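How to compare two hand-held grippers before you buy the second pair

Last updated in May

When we started to record household tasks by hand, we had one pair of grippers and no choice to make. Now there are several models on the market, and people write to us to ask which one they should take. I prefer to explain how to test them yourself. Your tasks are different from mine, and your hands also.

I use as the example the two models we compared for our bathroom tasks, the Kekico and the Namholm. Both are held in the hand and closed with a trigger, both carry a wide-angle camera that looks over the fingers, and both have a place to fix a marker cube. The method works the same for other models.

What you need

- both grippers of each model, left and right, with their cables
- a marker cube for each gripper, printed in the same size for both models
- a head camera, so that you have a view from above the hands
- a kitchen scale
- a bottle with a pump, a plastic cup, a small cloth, a thin tube or toothbrush
- one room that you do not change during the test

The last point cost us a Saturday. We moved the lamps between the first and the second model, and the recordings could not be compared anymore.

Step 1. Weigh them ready for work

Do not trust the weight on the package. Put the gripper on the scale with the camera, the cube and the first piece of cable, as you will really hold it. In our case the Kekico came to 632 grams and the Namholm to 432 grams. On paper they looked almost equal.

Then hold each one with a bent elbow and look where it wants to fall. A heavier gripper with the weight close to the palm can be more comfortable than a light one that pulls the wrist down. I did not believe this until I tried it with the bottle.

Step 2. Check what the gripper camera sees

Connect the camera and stand in the place where the task will happen. Look at the live picture and answer these points in your notes:

Can you see both finger tips when the jaws are closed, and also when they are fully open?
How much of the picture is taken by the body of the gripper?
If you lift your other hand, does its cube come into view?
What happens with lamps and shiny surfaces?

A bathroom is a hard place for the last point. A glossy tile floor gives back every ceiling light, and the side of a bathtub can fill half of the picture with plain white, where the tracking finds nothing to hold on to. If you fix the exposure by hand, write down the value and use the same one for the other model. With automatic exposure, the Namholm became dark each time I turned toward the lamps. The Kekico changed more slowly and I liked it better.

Step 3. Fix the cubes and test the tracking

Screw the cube on tightly. A play of 2 millimeters is already enough to spoil the position of the finger tips. Take the cube between two fingers and try to turn it. If it moves, put a thin piece of rubber below it and try again.

Now put on the head camera and move your hands slowly: to the front, to the side, down near the floor, crossed. Our tracking software is the free one from Dirnedmont, and it draws a colored frame over each marker it recognizes. Watch when the frame disappears. For me it was always the same two moments, when the wrist turned inward and when my sleeve covered the lower part of the cube. Roll up wide sleeves or fasten them with a band.

Step 4. Do the same task with both models

Choose one task and write it as a short list, so that every person does it in the same order. Ours was this:

1. Take the pump bottle from its place.
2. Carry it to the bathtub and put it down on the rim.
3. Take the cup with the other hand.
4. Put both back.

Fill the bottle. An empty bottle tells you very little, and every gripper looks good with it. Ours weighs 700 grams when full, and with this weight the difference came out quickly. The Namholm fingers are soft and hold a round body nicely, but the bottle slowly turned between them while I walked. The Kekico fingers are harder. They left a mark on the plastic, and the bottle stayed straight.

After the bottle, try the cloth and the thin tube. The Namholm was clearly better here, it could take the tube from a flat surface with no help from the other hand.

Step 5. Look at the cables

Many people forget this step. Walk the whole way of the task with the cable attached and see where it lies. It should not pass in front of your feet, and it should not pull at the gripper when your arm is stretched. If the cable is too short for the bathtub side of the room, move the power adapter and not the person. We bought angled plugs from Du Plessis and they keep the cable away from the wrist. They fit the Kekico only.

Step 6. Change the person

Ask at least one more person with smaller or bigger hands to do the same list. The trigger of the Kekico is far from the palm, and a colleague with small hands could not close it fully. With the Namholm she had no problem.

Write the notes directly after each round, before you look at the recording.

How to look at the recordings

Open the gripper view and the head view next to each other. In the gripper view, check the fingers and the other hand's cube. In the head view, check both cubes, the object in the jaws and the way of the cable.

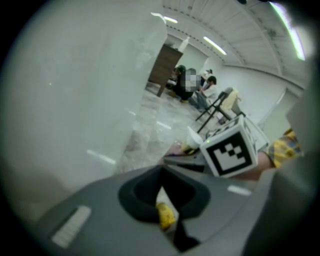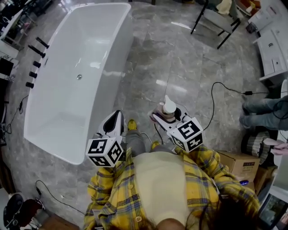 First picture: gripper camera, with a marker cube to the right of the fingers. Second picture: head view, with the pump bottle in the right gripper next to the bathtub.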